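The Case for the Open Shelf
Opinion

In its October notice to residents, the Bunnag housing office proposed that all shared kitchens be fitted with closed cabinets and that worktops be kept clear at all times. The proposal is made in good faith. It is also, in the view of this writer, mistaken, and it should be withdrawn before money is spent on it.

The stated aim is tidiness. Few residents would object to tidiness. The trouble lies in treating a bare surface as proof of it. Food that is put behind a door is easily forgotten, and a second can of the same thing is bought while the first grows old at the back of the cabinet. The last clear-out at Brukis House filled 2 crates with goods past their date, and every item came from a closed cupboard.

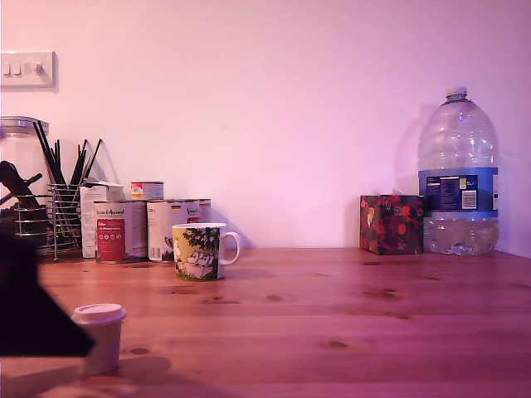 Storage in a shared kitchen should follow use. Items needed daily belong within reach, and items needed once a month can go elsewhere. A worktop arranged on this principle need not be untidy. Cans and a carton lined up against the wall, with a mug in front and the utensils upright in a holder of their own, are easy to take in at a glance. A cook who can see the cans before leaving for the store will shop more carefully than one who must open every door to check.

Wiroj Petchrat, writing for the Serner residents' group, has argued that open storage collects dust and grease. The point is fair — a jar beside a stove does need washing more often. A weekly wipe would meet the concern at far lower cost than new cabinets at $1,717 per kitchen.

The office should instead set a modest rule: a row no deeper than 30 centimeters along the wall, and the rest of the counter left free for cooking. Sturkis House has worked this way for two years. Its residents should be consulted before any contract is signed.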